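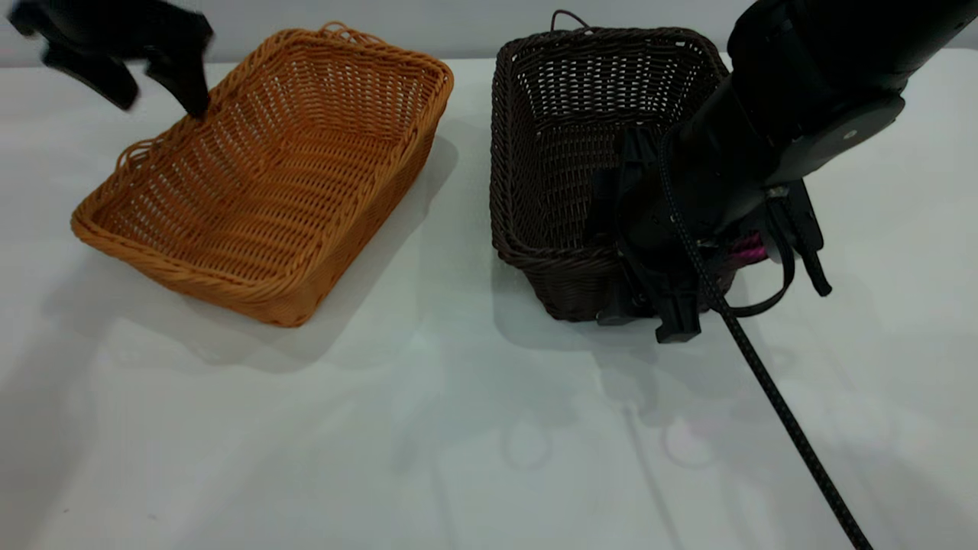 Ashraful Wanigasekara wants to know why anybody would buy wicker in a house with long-haired cats, when a plastic bin wipes clean in ten seconds and doesn't eat your sweaters. Fair question! I started typing a reply and it got out of hand, so now it's a thread.

---

First off, Ashraful, I have done plastic bins. I did them for years. I had the clear Bimmont ones with the snap lids and every single lid cracked at the same corner. I still have four lids and no bins, don't ask me how that works.

---

So, wicker. One shallow and wide in a light orangey tan, one dark brown and a good bit deeper. $48 for the pair at Costache, the secondhand place behind the tire shop. They had them stacked with the little one inside the big one and a single tag, so I guess they count as a set now even though they look nothing alike.

---

The tan one is my favorite and I'll say it up front. Really fine diagonal weave, a nice fat rolled rim, and these little braided loops for handles. I'd have paid for the loops alone.

---

The plan for it is the front hall. We have a shelf by the door where everything lands: mail, dog leash, sunglasses, one glove. I want a wide flat basket because with a deep one the mail goes to the bottom and you find it in February with a late fee on it. (This happened. The water bill. $76 and I could have cried.)

---

Shallow means you see everything in one look. It also means it fills up fast, and that's kind of what I'm after - when stuff starts sliding over the rim I know it's time to sort it.

---

The brown one is for the linen closet. Dish towels and cloth napkins, rolled, standing on end. I used to fold them flat in a pile and my kids pull from the bottom of a pile every time, it's like living with raccoons.

---

OK the sweater thing, because Ashraful's not wrong. The brown one has a much more open weave, big gaps you can see right through, and if you put anything loopy in there it's going to catch. Knits, towels with a long pile, that fuzzy throw everybody owns. Dish towels are flat weave so I'm not worried.

---

If you do want knits in a basket like that, line it. A pillowcase works great. Push it down into the corners, fold the open end over the rim, done. No sewing. I did a sewn liner once with ties and everything and it took a whole afternoon and then I washed it and it shrank.

---

Cat hair, since that's the real issue over here. Vacuum with the brush attachment, going along the weave and not across it. Across just shoves the hair in deeper. For whatever's left, an old dry toothbrush.

---

Before anything went in them I cleaned them both, obviously, you don't know where a thrift store basket has been. My routine:

- Take it outside, flip it over, smack the bottom. Hard! Be amazed.
- Brush inside and out.
- Cloth wrung out in warm water with a drop of dish soap. You want damp and no more than that.
- Second cloth, plain water.
- Dry it in the shade with air going under it. I set mine on a cooling rack.

---

Please don't put it in full sun to speed things up. I did that to one a couple of summers ago and it went so brittle that a handle came off in my hand on the way back to the house.

---

Somebody's going to ask about the smell so I'll get ahead of it. Baking soda in the bottom overnight, tip it out, brush again. If it still smells like a basement after that, put it back in the car and let it be somebody else's basket.

---

What I check in the store, in case it helps:

Run your hand around the inside. If it snags your skin it'll snag cloth.

Wiggle the handles. The brown one has a thin wire loop on it and I gave that a proper tug before I took it to the register.

Set it down on a flat surface and press each corner. A little rocking is fine. A lot of rocking will drive you nuts every time you walk past.

---

Oh, and measure your shelf BEFORE. I keep my shelf measurements in a note on my phone now because I once bought a gorgeous Clotham basket, brand new, full price, $93, and it was too wide for the shelf by less than the width of my thumb. My sister has it. She keeps potatoes in it. We don't discuss it.

---

Ruxandra Iordache just asked if I'm going to paint them so they match. No!! I like that they don't match. Also one's going in the hall and one's going in a closet, they'll never see each other again.

---

She also says Nevix makes a spray wax that brings old wicker back up if it's looking chalky. I haven't tried it. If anybody has, tell me whether it leaves a sticky film, I had a bad time with a furniture polish once and the dust stuck to it for a year.

---

Back to plastic for a second, because I don't want to be unfair. Garage? Plastic. Under the sink? Plastic, every time, I'm not putting a dripping sponge near wicker. Kids' paint stuff, plastic. But the hall is the first thing I look at when I come home and I'm tired of looking at a tub.

---

And they're nice to carry, that counts for something. When it's time to sort the hall basket I can pick the whole thing up by the loops, take it to the couch, and go through the mail with my feet up. I never once felt like carrying a snap-lid bin to the couch.

---

One thing I haven't figured out is labels. I had those little clip-on chalkboard ones before and they fell off if you breathed on them. I'm thinking a luggage tag tied through one of the tan basket's loops? The brown one doesn't need one, it's towels, everybody knows what a towel is.

---

Anyway Ashraful, that's why wicker. If you want the four Bimmont lids they're yours, I'll leave them on the porch.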